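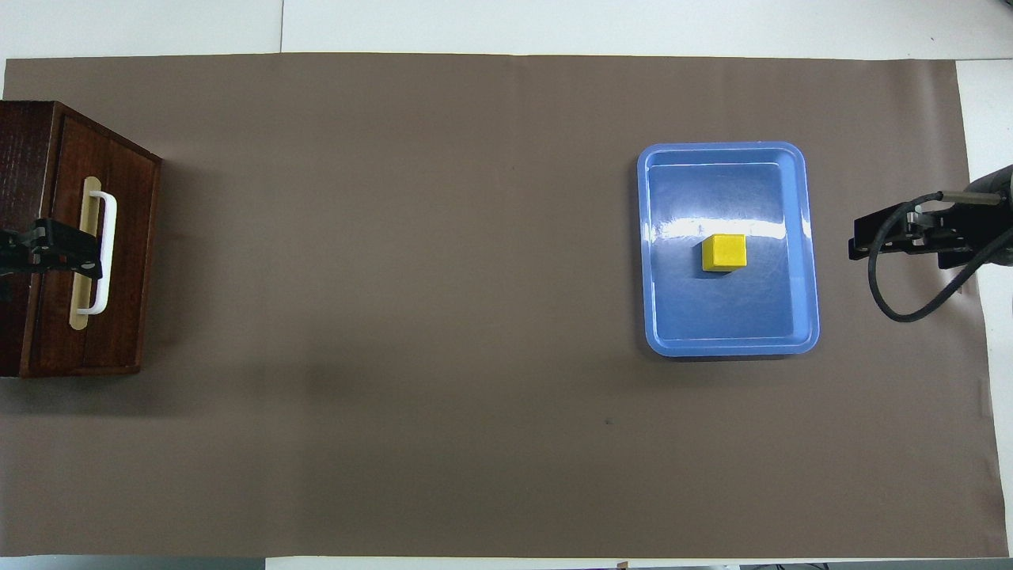

4. Fitting and Adjusting the Door Handle

Tuesday, November 9, 2021
By Myung-ja Kwon
2 min read

Before you start, empty the cabinet and take out the shelves. Keep the screws in a cup so they do not roll away.

1. Lay paper or an old sheet on the table and stand the cabinet on it.
2. Hold the backplate against the door and mark the two holes with a pencil. The lower hole must be 32 mm from the edge of the door.
3. Drill slowly from the front. Hold a piece of scrap wood behind the door, so the back does not split.
4. Put in the screws by hand and turn them until they stop. Then give one quarter turn more.

CAUTION: Do not use an electric screwdriver for step 4. The plate can crack.

Note – if the handle moves after 10 days of use, tighten the screws again. Wood becomes smaller in a dry room, mostly in February when the heating is on.

5. Cleaning

Wipe with a soft cloth and a little soapy water, then dry at once. Do not use polish with silicone. For small scratches, rub lightly with 400 grit paper, always along the grain, and put on a thin coat of wax.

Spare screws can be ordered from Stalletlow.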